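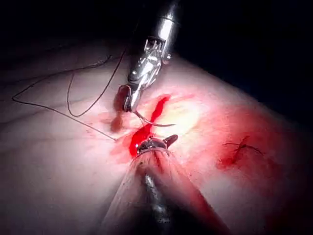

The Sugden College Surgical Robotics Club met on Friday nights in a room with no windows and a drain in the floor, and in March it had 8 members, if you counted Clarance, who had signed up for the free sandwiches and kept coming after they stopped.

The rules for the Flusodmont Cup ran to two pages. The robot had to close a wound by itself, with its two arms, while the team stood behind a yellow line and kept their hands where the judge could see them. Jitendra Rajput had read the rules so often that he'd begun to quote them at dinner.

"One stitch down," he said now, from behind the tape they'd put on the floor for practice. "It's going for the next."

"It's thinking about going for the next," said Deepak Tiwari, who had written the part that did the thinking.

On the monitor the needle hung over the red. The thread had wandered off to the left, made a sharp corner for reasons of its own, and come back.

"Is it supposed to do that?" Clarance asked.

"The thread isn't supposed to do anything. It's thread."

"It looks like it has plans."

Deepak scrolled through the log. There were 1,851 lines, and he had written most of them in the autumn, when he was seeing a girl from the debate team and was inclined to be chatty. Line 359 said HERE WE GO BUDDY. He had meant to take that out before anybody from the department saw it.

"Pristora does theirs with three arms," Jitendra said. Pristora was the team from across the river. They had matching jackets.

"Pristora can't enter three arms. It's on page two."

"I'm only saying they have them."

HERE WE GO BUDDY, said the log.

All of them leaned forward, and Clarance's shoe went over the tape. Jitendra looked at the shoe until it went back.

"Would that have cost us points?" Clarance whispered.

"Ten."

"For a shoe?"

"It's a hand rule, but they apply it to the whole person."

Deepak wanted very badly to reach over and move the thread. He put his hands in his pockets, where he found a sandwich receipt from October and a button. His mother, who was a nurse, had asked him at New Year's what the club was for, and he had talked for twenty minutes, and she had said that sounded nice and could he sew that button back on himself.

"What's it waiting for?" said Clarance.

"It's checking."

"Checking what?"

"Whether it's sure."

"How long does that take?"

Deepak turned the button over in his pocket. "Depends who wrote it," he said.

More Short Fiction
The Elevator Inspector's Wedding
Parking Validation
Two Weeks With My Brother's Parrot
A Modest Increase in Rent
Soup Night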